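Clearing Up After Lunch: Which Tips Are Worth Your Time

I have been reading dishwashing advice for years, and most of it seems to be written by people who own one plate. Soak everything overnight. Never soak anything. Wipe with newspaper, wipe with coffee grounds, wipe with half a lemon. I tried a good deal of it over one October and kept a short list of what made any difference in my kitchen. The rest I have put down here too, so you can skip it.

Tip one, the lemon

Half a lemon rubbed over a greasy plate gives you a greasy plate that smells of lemon. Dish soap and hot water did the same job in a quarter of the time. Save the lemon for the tea.

Tip two, scrape first

This one I expected to dismiss. My neighbor Olesia Zhuravel scrapes every bowl with a rubber spatula before it goes near the sink, and I used to think it was fuss. I tried it with porridge bowls and rice bowls, and the sponge lasted noticeably longer before it turned into something I didn't want to touch. The spatula doesn't have to be a good one. Mine is a Sermont with a nick in the edge.

Scrape into the trash or the compost, not down the drain. If you have paid a plumber lately you don't need me to say more.

Tip three, baking soda for everything

No. It is mildly useful on tea stains inside a cup, if you make a paste and leave it for 13 minutes or so while you do something else. On dried sauce it did nothing that plain soaking didn't do. I also don't believe the claim that it "refreshes" a plastic container that has held curry. I washed a Valtero lunch box with it four times. It still smells of curry, and now it lives in the garage with screws in it.

Tip four, the overnight soak

For a pot with burnt rice in it, fine. For bowls, twenty minutes is plenty, and for anything made of wood it's a bad idea altogether. Vsevolod Stetsiuk wrote to me after my last page on this and insisted that his wooden spoons have been soaked every night for years with no harm. I asked for a photo. The spoons were gray and furry. He is happy with them, so I leave it there.

Tip five, one trip with a tray

Carrying the table to the sink in one go sounds like the sort of advice that saves you nine seconds and costs you a bowl. I have come around to it, with conditions. The tray needs a rim, and the heavy things go on flat before anything light is added.

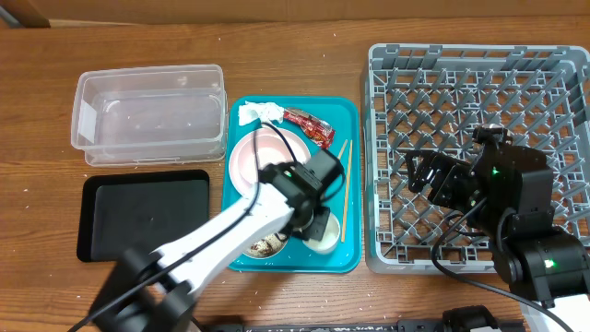 Sorting is where most trays go wrong, and I blame the habit of piling things up in the order people finish eating. Trash and dishes end up together, and then you are fishing wet paper out of the sink. Before a tray goes anywhere, take off whatever isn't going to be washed, like the crumpled napkin and the red snack wrapper on this teal one. Chopsticks come off next and get washed by hand, with a quick rinse, a wipe, and then a dry spot to lie in. The bowl with brown residue is the one to scrape and fill with warm water, and the plate can wait its turn. Crumbs on the table get wiped up last. Doing them first is a waste of a cloth.

Tip six, the big dish rack

Shops will sell you a rack the size of a suitcase. I had a Lytvynenko with two levels and a cup holder I never used, and what it mostly did was let me put off drying. A single level with pegs is enough for a small household. Whatever you buy, wash the rack itself now and then. Slime collects where the pegs meet the base, and an old toothbrush gets it out. Special rack-cleaning tablets exist. I bought a pack, and the toothbrush was better.

Tip seven, vinegar in the rinse

It helps with cloudy glasses if your water is hard. Ours in Ernodmont is, and a splash in the rinse bowl does clear them. On plastic I couldn't see any difference. Don't mix it with bleach, whatever the comments under the video tell you.

I haven't tested the one with the aluminum foil ball yet. Two readers swear by it and one says it scratched her forks.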